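## Can a Machine Do Your Chores Yet?

*A reading page for ages 8 to 11, from the Somboon Children's Science Library*

Many homes already have machines that help with chores. A washing machine turns the clothes and rinses them. A dishwasher sprays the plates. These machines are good at their work, but each of them waits for a person to bring things to it and take things away again.

Scientists and engineers would like to build robots that can do the parts in between. The answer to the question at the top of this page is "some chores, some of the time."

### Why is laundry so hard?

Think about a wooden block. It has the same shape when it is on the floor, in your hand or on a shelf. A robot can learn that shape and plan how to pick it up.

Now think about a T-shirt. It can be flat, folded, twisted or inside out. It can hide a sock. Every time you drop it, it lands in a new shape. Engineers call things like this *soft objects*, and soft objects are among the hardest for a robot to handle.

Manee Srithong teaches the library's Saturday robot class. She asks her students to pick up a towel with two pencils, without using their fingers. Most of them need several tries. "After that, they are much more patient with robots," she says.

### Breaking a chore into steps

You may think of "do the laundry" as one job. For a robot, it is a long list. The robot must find the basket. It must find the washing machine and work out where the door is. It must open the door, pick up the clothes, put them inside and check that no sleeve is hanging out. Then it must close the door and press the right button.

A mistake in an early step can spoil all the later ones. In one practice project at the Plorell workshop, a robot arm tried to load clothes 200 times. It dropped at least one piece of clothing in nearly 40 of those tries. A person who dropped a sock would simply pick it up. The robot had to be taught that, too.

### How does a robot know where things are?

Many robots use cameras. Some have a small one near the gripper, so that they can see what is close to their fingers.
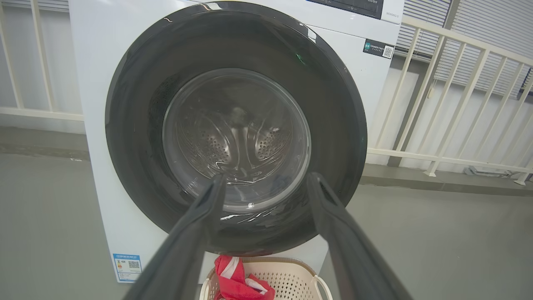
Glass and shiny metal can be a problem for cameras. They reflect light, and a bright spot may look to a computer like an object, or like nothing at all. Clear glass is difficult in another way - the camera sees through it, so the robot may not know that a door is closed.

Robots also use touch. Sensors can measure how hard the fingers are pushing. If the push is too strong, the robot can stop before something breaks.

### What about shops?

Shops and warehouses can be easier than homes. The shelves are in straight lines, and the boxes often come in the same sizes. Nuanchan Intarasuk plans the stockroom at Skasell, a store with 1,744 different products. She says that boxes are good work for a machine, while bags of rice and bunches of herbs still go to people.

### Words to know

**Gripper:** the part of a robot that holds things, like a hand.

**Sensor:** a part that measures something, such as light or pressure.

**Soft object:** a thing that changes shape when it is moved.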